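Help wanted: part-time recipe tester and kitchen helper, Kestcombe

Hi, I'm Naima! I write the Borine newsletter, a little weekly letter about soup, bread and whatever else I'm cooking (it goes out to around 2,000 people now, and I still can't get over that). I've been testing every recipe myself for years and I've finally run out of hours, so I'm looking for somebody to share the stove with me.

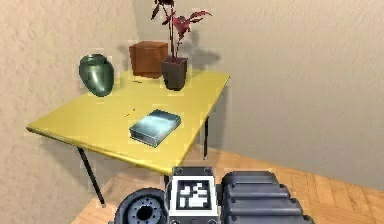
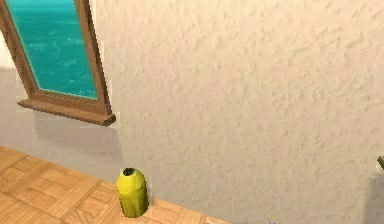 So, the job. You'd cook from my drafts exactly as I wrote them, even when you can tell I've got it wrong, and then write down where you got stuck. I once left the salt out of a focaccia recipe and heard about it from 200 readers before lunch, so please be picky! I want to know if the dough was too sticky, if you had to wash the same pan twice, if "cook until done" made you want to throw the spoon at me.

It's 6 hours a week, split however you like, and most of it can be done in your own kitchen. I pay $800 a month and I cover all the groceries on top of that. You keep the leftovers (my neighbor Gladys Massawe has been getting them up to now and she is not happy about this ad).

You don't need any training. A plain home cook with an ordinary oven is what I'm after, and if you've only got one good knife, great, so do half my readers. You do need to be okay with onions, because there are so many onions. If you have food allergies, tell me and we'll work around them. I'm starting on a batch of bean recipes in March, so I'd love to have you on board by then.

To apply, send me a few lines about the last thing you cooked that went wrong and what you did about it. No résumé, please, I won't know what to do with it. You can write back to any issue of the newsletter, or leave a note for me with Rhys Maihi at the Gillies bakery counter. I'll ask two or three people to cook the same lentil soup, paid of course, and we'll talk after that.

Posted 22/02/2024. I'll take this down once I've found my person.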